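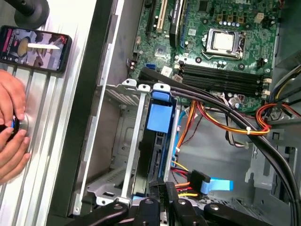
*Wrist view over an open desktop case, with the gripper jaws at the bottom edge and the drive cage in front of them.*

## Wrist-view training raises cable-clearing rate in PC teardown test

A team at the Grinton laboratory has reported a training method that lets a single robot arm work around loose wiring when taking apart desktop computers. The method, called Menach, uses only the camera at the wrist and the arm's own joint readings. It needs no fixed overhead camera and no model of the computer case.

In the reported trials the arm was asked to reach a drive caddy, grip it and pull it from its cage. Power leads and data cables were left as they came. With Menach the arm completed 88 of 108 attempts. A baseline policy trained on the same demonstrations, without the new step, completed 61.

The new step is a relabeling pass. Each demonstration is cut into short segments, and every segment is marked according to whether a cable lies between the jaws and the target. The policy is then trained to predict that mark along with the next motion. When it predicts a blocked path, it selects from segments in which the operator pushed a cable aside or came in from another angle.

"The baseline usually knew where the caddy was," said Sheyla Huanca, who led the work. "It failed on the way in. Most of the lost attempts ended with a jaw closed on a wire bundle."

Demonstrations were collected by 3 operators on 19 computer cases of mixed age and layout. Dezső Lengyel, who wrote the relabeling code, said labeling took 2 working days, with the operators checking segments the software marked as uncertain. Results were weakest on cases where a thick cable crossed the approach path under tension, as the arm had no force sensing at the fingertips and tended to release too early.

Mio Kaneko, a recycling engineer at Amissah who was not part of the study, said the result was useful but narrow. "Drive removal is one step. Screws and clips take up more of the cycle time, and those are not covered."

The group plans to add fingertip sensing and to repeat the trials with memory modules and power connectors. Code and segment labels are due for release in January. The demonstration recordings will follow after review.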